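4. Placing the Grostura dehumidifier

1. Stand the unit upright for 2 hours before plugging it in. It will sulk otherwise, and so will the warranty.

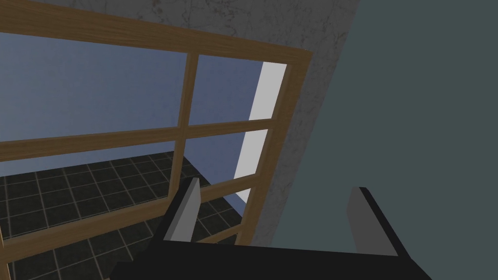 2. Slide in the tank until it clicks. A tank that nearly clicked is a puddle.

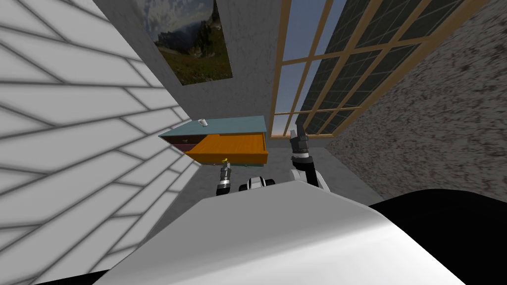
Steady readings depend on where the sensor sits. Keep it 40 inches from anything cold or drafty – a tall window with lots of small panes, like the one beside the mountain painting, counts as both.

3. Hold MODE until the fan starts.
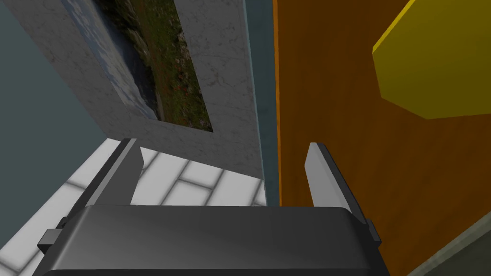

Let go once it does. Holding longer opens the service menu, which has never made anyone happy.
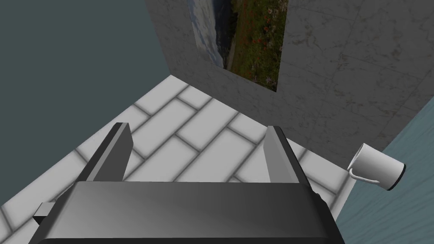
Display contrast is set with the side wheel. Turn it until the digits match the dark gray of the broad housing between the two corners – any paler and you'll be guessing.

Caution: Error 452 means the tank is full. Empty it.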